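Teaching an arm by hand or by joystick: the things I wish I'd written down sooner

I've been showing robot arms how to do small fiddly jobs for a few years now, first at a bench in Flenden and lately at home in the evenings (my kitchen smells of coffee and warm motors, and I've stopped noticing). People write in asking for tips, so I've been collecting mine on the backs of envelopes. Burgi Fankhauser threatened to throw the envelopes out, so up they go.

Before you record anything

Do the job with your own fingers first, slowly, and say out loud what you're doing. You'll be amazed how many little moves you make without thinking. I tilt my wrist before I pick up a pencil. I never knew that until I tried to teach it to an arm and kept knocking the pencil away!

Pick one starting pose and go back to it every single time. I put a scrap of masking tape on the bench under the fingertips and line up with that. If your software lets you save a home pose, save it, and give it a name you'll recognize in March when you come back to it.

Clear your sleeves. Clear the cable too. I clip mine to the back of a chair with a clothespin and it has never snagged since.

Leading it by hand

Hold the arm above the wrist, not by the fingers. If you push on the fingers, you'll bend your own demonstration and the arm will faithfully copy your clumsiness back to you. Two hands is better than one for the first few tries - one near the elbow to steady it, one near the wrist to steer.

Go slower than feels natural, and then keep that speed. A demonstration that crawls, rushes and crawls again is harder to learn from than a plain slow one. I hum. Same tune, same tempo, every time (it's a polka, don't ask).

If it feels stiff or gritty, stop and check the joint brakes before you lean on it. Seija Rautiainen bent a bracket leaning on hers and had to wait 11 days for a new one.

Driving it from a controller

Turn the sensitivity way down. Whatever you think is low enough, go lower. I run my Dremeo stick at the second-lowest notch for anything smaller than a matchbox and I only turn it up to swing the arm back home.

Come at small things from straight above. Get the gripper over the piece first, pause, then drop. Trying to slide sideways and down at the same time is how you end up chasing a block all over the table. The pause matters too, so count one-two in your head before you close.

Watch the shadow! It took me far too long to pick up on this one. When you're driving from a screen you lose your sense of depth, and a shadow on the tabletop gives some of it back: as the fingers come down, they and their shadow close in on each other. If your simulator has a light you can move, put it off to one side so the shadow doesn't hide under the arm.

Practice in the simulator before you go anywhere near the real bench. I used to think that was for people with no bench, and then I did 23 pickups in one evening without having to crawl under a table once. Keep the pieces small and different from each other, a cube, a stick, something stubby, so you don't get used to only one kind of grab. 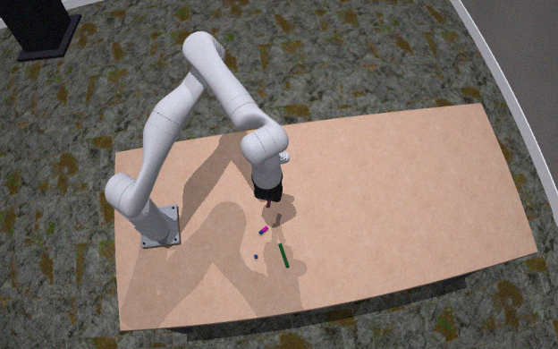 Long thin pieces need a bit of extra care. Turn the gripper so the fingers close across the narrow side, and aim for the middle. Grab one near the end and it will want to swing on you. With cubes, square up to the faces before you go down, or you'll pinch the corners and it'll spin right out.

How many is enough?

For a simple pick and place I record 14 good ones, move everything to new spots between takes, and see what I get. If the arm keeps missing in one corner of the table I record 3 more in that corner and leave the rest alone.

Throw out the bad takes the same day. You won't remember later which one had the sneeze in it. I put an x at the front of the file name the minute I let go of the stick, then delete the whole batch before supper. I do keep the ones where I fumbled and then recovered nicely, in their own folder, and those have been handy to have.

Rest your hands. Domenica Mösli swears by a bag of warm rice on the thumbs after a long session - two minutes in my microwave was too long, so start with one.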